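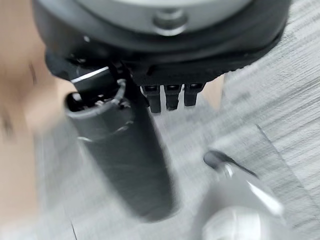

Light grey round cap with the small raised boss in the middle, black ring outside it.

14 June 2018

Second day with the glue samples from Skonska. I cut 15 strips from the same sheet and stored them overnight in the back cupboard, three of them without any glue for comparison. Radwa Radwan prepared the other strips with the old Wendik recipe, which we used in May also.

Pull test this morning: the best strip opened at 184 N, the weakest at 152 N. The weak one had a thin place near the corner, I think my brush was too dry there. I will repeat it with fresh glue.

The scale needed zero setting two times before lunch. Please write it in the red book if you see the same thing.

Still to do: order more paper from Landska, wash the glass plates, ask Radwa if she kept the label of the first can. I did not find it on the shelf.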